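The Bed Is the Best Table in the House

Ask Ronja Söderlund where she folds her laundry and she will lead you straight past the kitchen, past a perfectly good ironing board, and into the bedroom. She runs the linen side of a guesthouse in Rornanport, and she has folded on beds all her life. A made bed is wide, soft, and just high enough that you aren't stooping - and it gives you a deadline, too, as you can't go to sleep until the pile is gone!

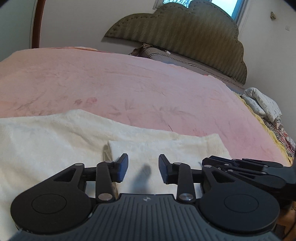

Her first rule is to start with whatever is thickest. Towels go down before anything else, folded in half the long way, then in half again, then in thirds, with the palm pressed flat across the top after every turn. She learned this from Leif Grønli, who taught evening housekeeping classes in Løken for 30 years and could spot a lazy corner from the doorway. By August the guesthouse is going through 84 towels on a busy morning, so a fold that stays folded is a wonderful thing to have.

The small, awkward pieces come next. Anything with a zipper gets closed first, then turned so the teeth face in and won't snag on a blanket.

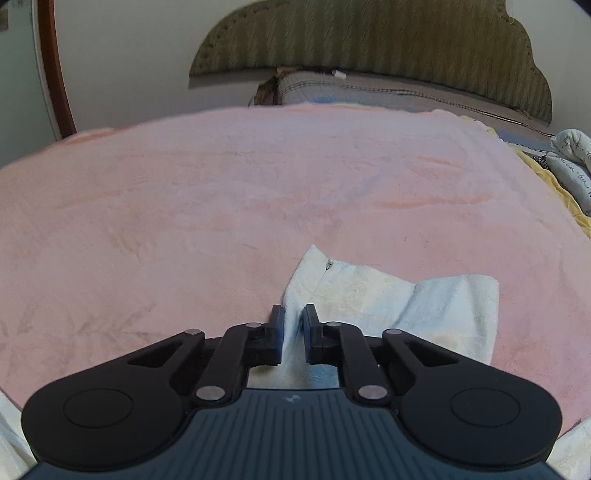

Should fleece and plush blankets be folded or rolled?

Fold them, loosely, and keep them at the top of the stack. Rolling is great for a car trip, but on a shelf a rolled plush blanket keeps trying to unroll itself.

Then there are the big pieces, which is where most of us give up and stuff. Söderlund gets positively cheerful at this point. She tucks one corner into another, lays the whole thing down, and squares it up a side at a time.
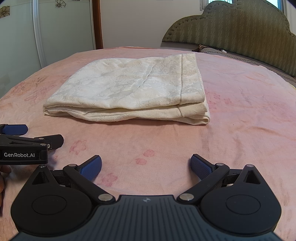 Heavy patterned fabrics reward patience more than any other cloth. They hold a crease well, but they also hold air, and a hurried fold will spring open again by morning. A cream-white jacquard, with its floral pattern woven tone on tone, makes a thick bundle with soft, rounded edges, and there's no point fighting that. Let it be plump, line up the hem, and give it five minutes under a pillow before it goes in the closet.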